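Sokedel Mill Open Day, or How I Came Home With Way Too Much Grain

So I finally made it to the Sokedel open day! I've been meaning to go every October since we moved out to Nurnley, and every October something comes up (last year it was the water heater). This time I put it on the fridge in red marker and got in the car right after breakfast.

Parking is in the field behind the loading dock, it costs 5 dollars, and the line to get in moves faster than it looks. They were letting groups into the mill building all morning, and I got put in with a family from Simard and a couple of guys who bake bread for a living and asked much better questions than I did.

Our guide was Maëlle Cloutier, who has run the cleaning floor for years and clearly loves it. She took us up the metal stairs first, to where the grain comes in. It's LOUD up there. You get foam earplugs at the door and you'll want them. The old Vorex sifter takes up most of the second floor and the whole thing shakes, so you feel it in your teeth a little. She told us it can get through 3000 pounds on a good day, and that the day before our visit it did 2878, which she had written on her hand for some reason. One of the bread guys wanted to know about stones in the grain and we spent a good while on that. I now know more about stones than I ever expected to, and I check my lentils differently.

Downstairs is packing, which was quieter, and then the part I'd really come for, the tasting and handling room.
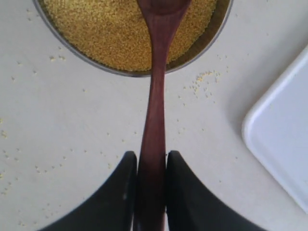
I cook small grains at least twice a week, millet mostly, couscous when I'm in a hurry, and I had never thought about how you're supposed to judge them dry. Maëlle says to stir deep before you look, because the top of any container only tells you about the top. Get the spoon right down in there, like the dark wooden one in the metal bowl, and bring some up from underneath. Then you look at the color, smell it, and rub a little between your fingers to see if it leaves dust. Spilling comes with the territory — there were little yellow grains on the white surface by the bowl, and my own kitchen counter looks just like that every time I fill a jar.

The tasting itself was a toasted millet porridge with butter and salt (so good, I went back twice) and a cold salad with lemon that I thought needed more lemon. Recipe cards were free. I took the porridge one and then left it in the car, where it still is.

The shop is at the end, of course. Prices are a bit lower than at the farmers market, and if you bring your own jars they fill them by weight. I hadn't brought any, so I bought two big paper sacks and a wooden scoop I didn't need. There were about 100 people in there by noon and only one register, so go early if you can.

Wear closed shoes, they do turn people away from the stairs in sandals. The coffee cart takes cash only.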